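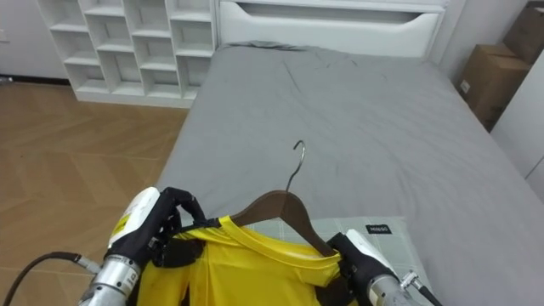
## Workshop tips: getting two hands to put a shirt on a hanger

Hangers are my favorite test for a new hand. A shirt is floppy, the hanger is slippery, and the two of them together want to end up on the floor. If you're comparing grippers at home or in a small shop, skip the foam blocks for an afternoon and get a T-shirt out!

We've been swapping between two sets of fingers, the Fenalard and the Plevari, with a Memon controller running both. Some notes while they're fresh (Ibrahim Ugwu did most of the swapping, and the tip about the tape is all his).

**Pick a loud shirt.** Bright yellow on a gray sheet is wonderful. The wrist cameras find the edge of the fabric much sooner, and so do you when you're scrubbing through footage at night. Our white tees on a white sheet were hopeless.

**Use a wooden hanger with fat, curved shoulders.** Wire ones spin the moment one hand lets go. Save them for later, when you're feeling brave.

**Pinch at the shoulders, close to the hanger.** Grab too far down the sleeve and the neckline slides off the other side. Grab the hanger and the cloth together and the Plevari fingers do very nicely. The Fenalards are better with cloth alone, especially a thick hem or a strip of trim.

**Work over a bed.** I can't recommend this enough. A dropped hanger lands softly, the shirt stays roughly where it fell, and you have a huge flat area to spread it out again. Pull the fitted sheet tight first, though, or the fingertips will pick up a fold of sheet along with the shirt and you'll spend the next minute untangling them.

**Get the height right before you touch the software.** I spent most of December fiddling with reach limits when what I needed was a box to stand the thing on. Plain pine boards, screwed into two boxes and pushed side by side, brought ours up to about mattress height, and the elbows stopped doing that awful chicken-wing move. Check for wobble with your own weight first.

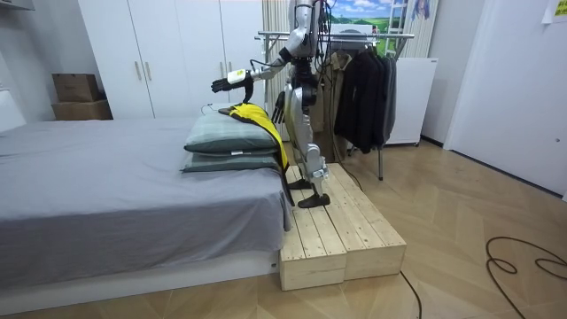
*On the pine boxes, one arm out over the bed and the other down by the pillows.*

**Tape before you tighten.** A turn of cloth tape around the cable where it leaves the wrist, then the tie over the tape. Leave slack for a full twist each way and try it by hand with the power off.

**Keep a dull little log.** Ours has the finger set, the shirt, the grip force setting and a yes or no. We did 200 tries with each set: the Plevaris hung the shirt 53 more times than the Fenalards, which surprised us both. Over half the misses were the second shoulder, so that's where I'd put your practice time.

**Change one thing at a time.** New fingers, same shirt, same hanger, same sheet. I know, I know. I broke this rule on the first evening and had to throw out 3 pages of notes.

Next up is the Prundodier camera mount, which sits a little higher on the wrist and should see past the knuckles. I also want to try a button-down, starting with the top button done up so the collar holds its shape. If you've had luck with collars, write and tell me which fingers you used!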